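Ticket 310 – Skerner club, pick and place
Opened by Halfdan Blöndal, 26 July 2018

Someone closed this as "fixed by recalibrating". I doubt it. Six good runs prove very little – same cube, same open box, same table. 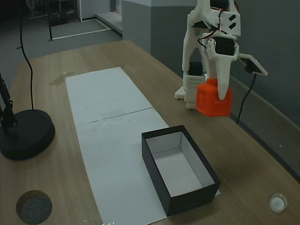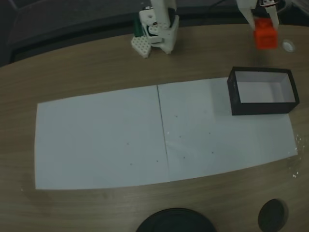
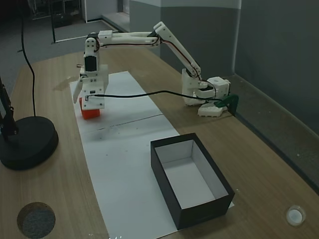
Does a good calibration rule out a slipping servo horn?
It doesn't. Check the horn screw by hand before touching the offsets again.

Reopened. I want 100 logged runs before the August meet.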